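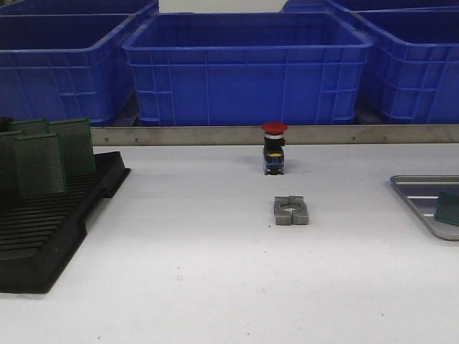 Cajas azules y placas sueltas: ¿cómo organizáis vosotros el banco?

marea_baja
Hola a todos, a ver si me echáis una mano, que llevo todo agosto dándole vueltas. Tengo una mesa de trabajo blanca en el taller y detrás una fila de cajas de plástico azules, de esas de almacén con nervios por fuera. Para cables, fuentes y cacharros grandes me van de maravilla. El problema son las placas: perforadas de prototipos, a medio soldar, y ahora mismo tengo 14 metidas en una de las cajas, unas encima de otras. Ya se me han doblado patillas y en una se me soltó un hilo que tardé una tarde entera en encontrar. He mirado un soporte ranurado de la marca Porden, de plástico negro, para tenerlas de pie. ¿Merece la pena? ¿Lo pongo encima de la mesa o en la pared? ¿Y qué hago con las que tienen componentes altos? Gracias de antemano!!

tornillo_flojo
Yo tengo las mías en bolsas dentro de una caja y nunca he tenido problemas. Si las metes con cuidado no pasa nada. El soporte me parece gastar por gastar, la verdad.

cobre_y_resina
Pues yo sí te lo recomiendo, y mucho! Pasé por lo mismo que tú (en mi caso eran cajas grises, pero el desastre era idéntico) y desde que las guardo de canto trabajo mucho más a gusto. Las ranuras van muy juntas, así que no las uses todas: deja 3 libres entre placa y placa si llevan condensadores o disipadores, y con las peladas puedes apretar más. Yo lo pegaría a la pared, con el borde grueso arriba, que en la mesa acaba siempre en medio cuando sueldas. Antes de comprarlo mide el grosor de tus placas, porque el primero que pedí, un Ginora, venía justo y había que entrar a la fuerza. Y otra cosa, cógelas siempre por los cantos y súbelas rectas, sin balancearlas, que si las tuerces rozan con el nervio de al lado y te cargas las soldaduras. A mí me costó una placa aprenderlo, jaja.

Las perforadas quedan muy bien así, de pie, porque se ve la rejilla de agujeros de la primera y las demás las vas reconociendo por el canto.
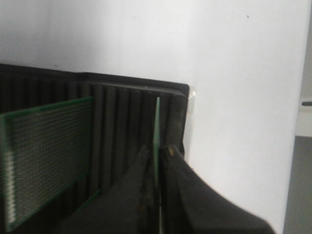

marea_baja pregunta si no se llenan de polvo al estar al aire, porque en su taller se lija madera en el cuarto de al lado y por la mañana está todo blanco. También quiere saber cómo distinguirlas si solo se ve el canto.

Lo del polvo, sí, algo cogen. Yo les paso una brocha suave antes de conectarlas y listo, aunque si lijas tan cerca ponles una tapa o una tela por encima. Para distinguirlas uso pegatinas pequeñas Langat en el borde superior, un color por proyecto, y una letra con rotulador fino. Las cajas azules no las quites, eh, déjalas para lo que no se rompe. Las mías están en la balda de detrás del banco y ahí siguen, con los cables en una y los transformadores en otra.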